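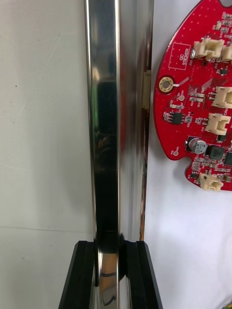

The Long Way Round to a Doorbell: A Talk with Silviu Neagu

Home Stories Interviews Archive Subscribe

Last updated: April

Silviu Neagu had the kettle on before I had my coat off, and we were well into the second cup before either of us remembered I had come to ask him about doorbells. He has been mending old door chimes for most of his working life, first at a shop on Koubek Street and now under his own name, and he talks about them the way other people talk about dogs they grew up with.

"My grandmother's house in Istosham had a two-note chime," he told me. "The ding was fine and the dong was tired. You'd hear ding, and then a sort of cough. I was nine and it drove me up the wall, so one afternoon I took the cover off with a butter knife. She was very patient about it, considering we had no bell at all until Easter."

The trouble was dust, mostly, and it still is. People paint over the cover, or cook under it for thirty years, and the little plunger that ought to jump up and strike the bar gets sticky and slow. He asks callers to hold the phone up to the chime while somebody else presses the button outside. (I tried this at home the next morning. Mine coughs too.)

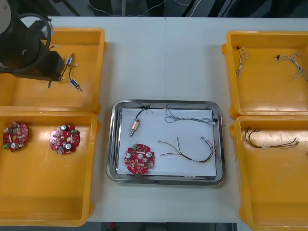
Two yellow trays on each side, stainless steel in the middle.

His favorite is the Jimer, a long-tube model with a walnut cover that used to hang in front halls all over the county. He has a ledger of every one that has come to him, and the last entry is number 577. "Number 109 belonged to a piano teacher," he said, turning back through the pages. "She wanted it tuned down a half step so it wouldn't clash with her students. I told her I'd never heard of such a thing, and then of course I did it!"

I asked whether the new wireless kind worried him, and he laughed and cut me another slice of plum cake. "I've got one myself, on the back door. It plays a hundred tunes and I can't stand any of them."
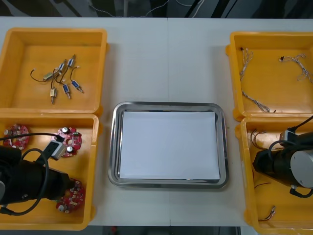
What people ask for

Most customers just want the sound they remember, he says, and they will hum it for him down the phone, usually a little flat. One family had moved from Jorotus and brought the chime with them wrapped in a bath towel, and the whole lot of them stood on his step while he tried it.

"They made me ring it over and over," he said. "The youngest kept running off to answer the door."

Contact us | Copyright, all rights reserved | Back to top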